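Home | Notebook | Bench log | Stores | Search

March, bench log, packaging corner
Posted by: bench 5

Clear zip pouches with the green closure, Ladeo stock. Question is whether the film creases the contents or only looks creased itself. Checked along the fold side first, with the light low.

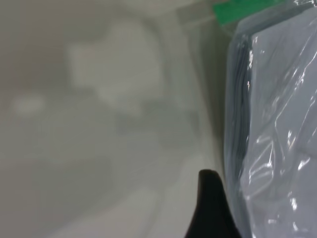 Geltgate asks whether the glare makes the film useless for reading labels through. Noted – labels go outside until we have tried the matte film.

Closure next. Zipper strip does not lie straight when the pouch is flat. Czarnecka stock behaved the same under lot 721, so I am not treating it as a fault.
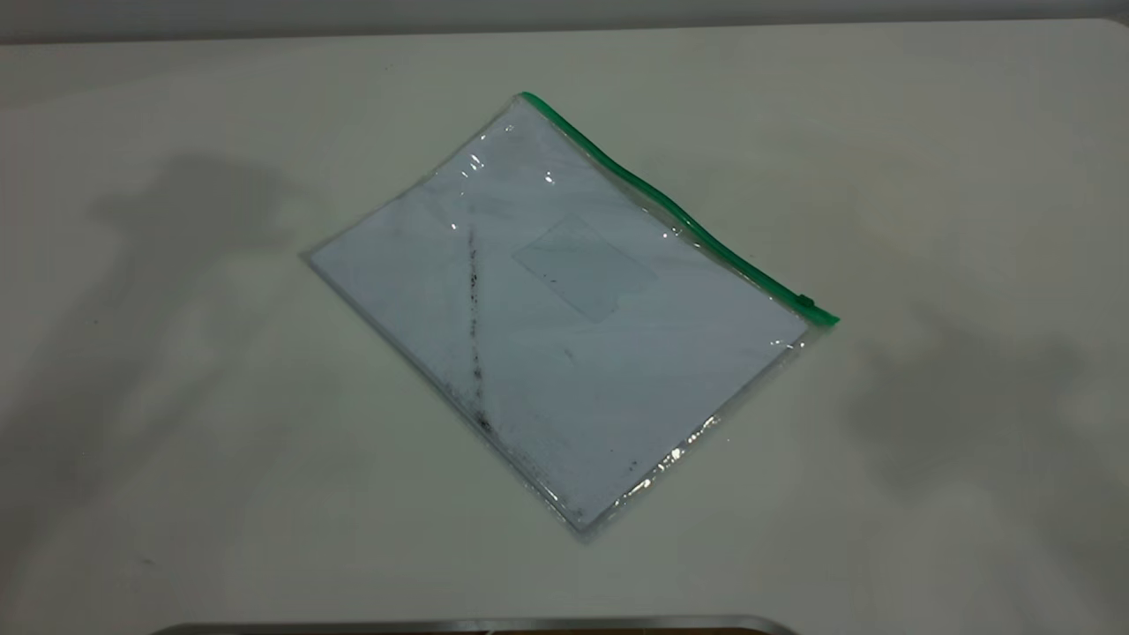

Slider is to be parked at the end of the track before a pouch is logged as closed. Press the air out from the far corner, then close. Leave flat for 90 minutes before judging creases.

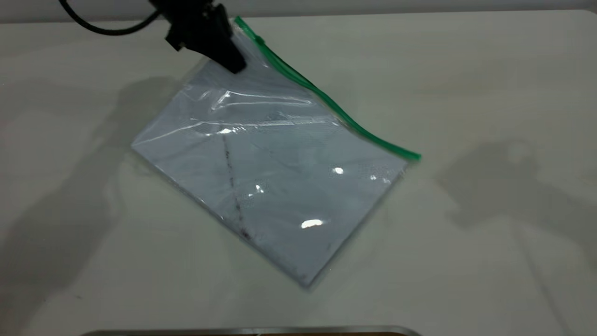

Do the pouches get reused after a trial? Once, if the corners are sound, then they go to Gernum for scrap.

Sheet 2,739 has the crease grades. Matte film still to order.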